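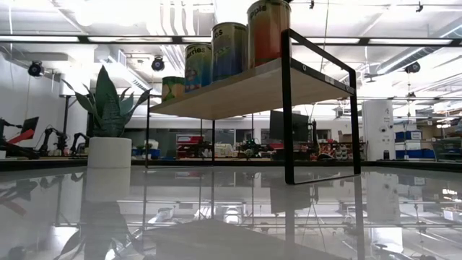 I moved the canned fruit out of the cupboard in April and onto an open shelf. It's a light wooden board on black metal ends, and it suits me fine. Short cans go on the left, tall ones on the right - that way I can read every label without shifting anything. The plant stays off to the side in its white pot.

Rosemarie Schmieder told me to leave the bottom of the shelf clear, and I mostly do. The board is 26 inches long, which is enough for a week of fruit.
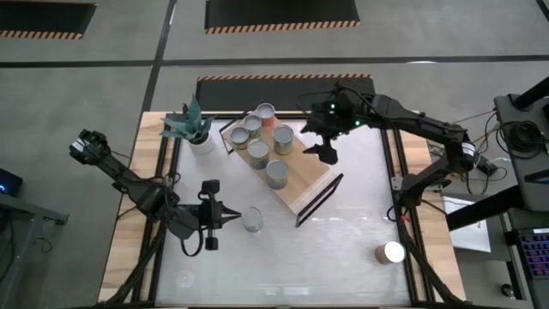

A clear glass can stand next to it when I want one handy. The glossy top shows every fingerprint, so I wipe it down at night. Next I need to sort the 3 boxes from Warnard - mostly jars.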